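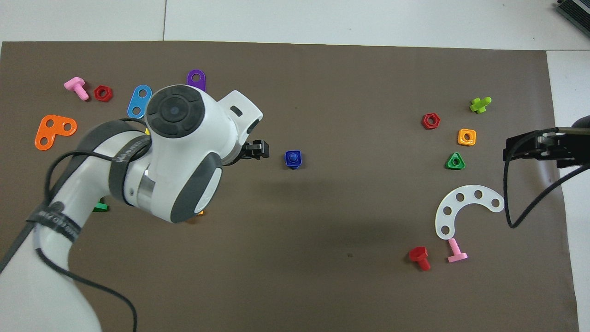
Yabsira Weldu left a comment under my last post saying the third track drags and I should have cut the second chorus, and that she'd skipped to the fourth one both times. Well! I read that at 7 in the morning with one eye open and my first thought was, excuse me? My second thought, after coffee, was that I'd been skipping it too.

So I guess this is the post where I talk about making the EP, because a few of you have asked and because I'm stuck on that song and writing is cheaper than another guitar pedal.

It's going to be called Tonderden. I've been saying that word in my head for so long that I forget it doesn't mean anything to anyone else. It was on a sign in a dream I had, over the door of a kind of ferry terminal, and I woke up humming the melody that turned into the opener. I know, I know. People who tell you their dreams. But I did get a whole verse out of it, and that has never happened to me before or since.

Most of the recording got done in my back bedroom, which has a closet full of winter coats that makes a surprisingly decent vocal booth. You open the door, you stick your head in, you sing to the parkas. The trouble is the street. There's a bus that stops under the window and it lets out this long hiss, and if you listen to the end of track two on headphones you can hear it, right after the last chord. I tried to edit it out and the song felt weirdly naked, so the bus stays. The bus is on the record. I may have to give it a credit.

The drums I couldn't do at home (my downstairs neighbors are very patient people but they aren't saints), so I booked two nights at Gebreyes, the rehearsal place over the tire shop. If you've never been, the stairs are murder with a kick drum, and the big room has a heater that you have to turn off before every take and then turn back on before your fingers stop working. This was November, too. On the second night we did eight takes of the fast one and kept the first. Isn't that always the way? By take five I was playing like somebody filling out a tax form.

Myung-ja Hwang played bass on everything and I can't say enough about her. She came in having learned all the songs off my terrible phone demos, including one wrong note I'd hummed by accident in the bridge of the slow one, and her line around that wrong note was so pretty that I rewrote the chords to fit it. She also told me, very kindly, while winding up a cable, that I rush every single time I get to a line I'm embarrassed by. I went home and listened and she was right. There's a lyric on the title track about my dad's car and I'm practically running through it like the building is on fire. I sang that one again, slower, with my head in the coats.

OK, so, track three.

The version you all heard is 4:27 long, and yes, it has two full choruses before anything changes. I wrote it that way because I was in love with the chorus. I still sort of am! But I played it at the open mic at Vudden a few weeks ago, just me and the acoustic, and I could feel the room leave me somewhere in the second one. Not rudely. A couple of people looked over at the bar. Somebody started putting on a coat. You learn more from that than from a month of staring at a screen, and it stings about as much as you'd think.

What I've tried so far: cutting the second chorus completely (too sudden, the bridge sounds like it walked in on the wrong song), cutting it in half (better), and dropping the drums out of it so it's only bass and voice (maybe?? I like it at night and hate it by lunch). Tonight I'm going to try half a chorus with no drums, and if that doesn't work I'll move the song to the end and call it the slow burner.

The mixes are going out to Aveo for mastering once I've made up my mind, and I've already pushed that back once, so I can't dither forever. I'll have a short run of CDs for shows, mostly because my aunt wants one for the car, and the downloads will go up the same day. No vinyl. I priced it out and then went and lay down for a while.

Yabsira, if you're reading, I'll post the new version of three as soon as there is one, and you have my full permission to be mean about it. Same goes for everyone else. The comments are open, and if anybody has a mic stand that doesn't slowly sink while you're singing, I'll trade you two that do.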